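Chapter 3
Learning from Laundry

A robot that welds car doors has an easy life. The door arrives in the same spot, in the same shape, and it never wrinkles. A shirt extends no such courtesy, and this chapter is where our tidy geometry from Chapter 2 goes to suffer.

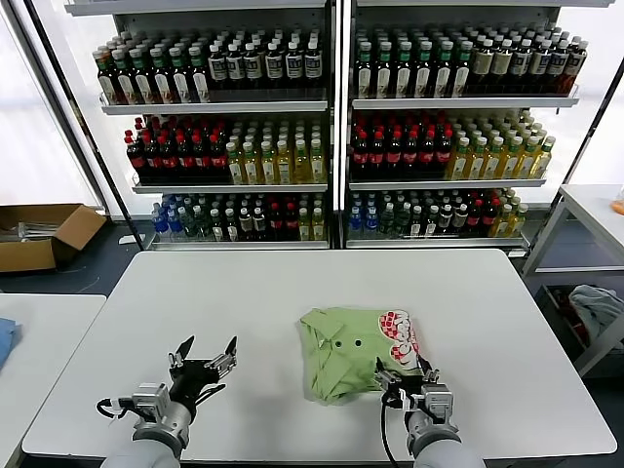
Figure 3.1 The right gripper pinches a green shirt near its lower edge; the left is open.

In the Gundham study, Malsha Weerakoon recorded 50 demonstrations of one fold and trained a policy on 17 of them. She then trained it on all 50. The second policy was better, though by less than her grant proposal had promised.

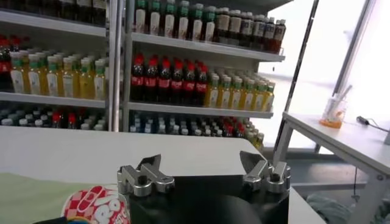
Her colleague Nantana Paisan suspected the viewpoint. A head camera sees the whole shirt but loses the fingertips at the moment of the grasp – a wrist camera has the opposite complaint. Section 3.1 sets up the comparison, and Section 3.2 asks how much each view is worth.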